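Learning the lantern dance, week six

Posted 20 Feb 2020

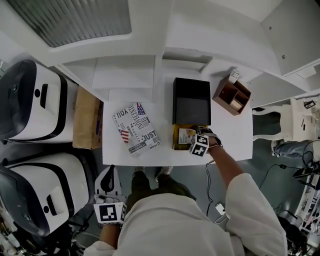

I joined the folk dance group in Stestthorpe in January, mostly to get out of the house on Tuesday nights. We are working on one piece for the Wurberg winter festival. It is a circle dance the old ferry families used to do when the river froze and the boats were laid up. Each dancer carries a lantern in the left hand and keeps it level through all the turns.

The full version has 61 figures. We are doing 19 of them, and I can get through most without looking at the person in front of me. The part I keep losing is the cross-back, where the inside line reverses and the outside line does not. Mehwish Yousafzai teaches it by walking it slowly with no music, over and over. She learned it from a woman who danced it until she was 93.

My knees are fine. My left shoulder is not. Holding an arm out for nearly the whole piece is harder than the steps.

We still need 2 more dancers for the outside line. No experience needed, flat shoes, seven o'clock. Mehwish has spare lanterns. Parking behind the hall is icy, so use the street.

Next week we try it with the fiddles.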